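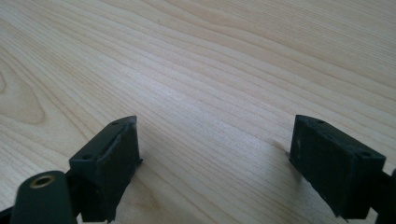 A light-colored wooden tabletop, the sort at issue in Multton.

Multton settles its table question, more or less

The town of Multton has voted to keep the long wooden tables in its public library, ending a dispute that ran most of the winter and produced 226 written comments, several of them in verse.

The plan had been to replace the tables with individual study pods from Staniforth, a furniture supplier whose brochure promised "a calmer relationship with your surroundings." The pods have high padded sides and a small lamp. Residents who tried the sample pod in the lobby mostly described it as a good place to eat a sandwich.

Opposition gathered quickly. A petition to save the tables drew 3,309 signatures, almost half the adult population of the town and a good deal more than voted in the last council election. Godfrey Urio, who started it, told the council he had written two books at the table nearest the radiator and would have finished a third if people had stopped coming over to talk to him about the petition.

The library board had argued that the tables encouraged noise, spreading out and, in the words of one staff memo, "the prolonged consultation of maps." Supporters of the tables replied that this was what they were for.

The meeting in March began at 7 p.m. and was expected to last an hour. It was still going at 11, by which time the council had heard from a chess club, a tax preparer who works out of the reference section every spring, and a man who believed he was at the hearing on the Sillance Road drainage ditch. He was allowed to speak anyway and received the longest applause of the night.

In the end the council voted 5 to 2 to keep the tables and have them sanded and refinished over the summer. The work will be done with a hard oil called Tilla, chosen after a separate discussion of varnish that took up most of the half hour before the vote. Carved initials will be left alone if they are "of evident age," a phrase the council declined to define.

The sample pod will stay in the lobby until Staniforth sends a truck for it. The library has asked patrons to stop reserving it for lunch.

The Sillance Road ditch is back on the agenda next month.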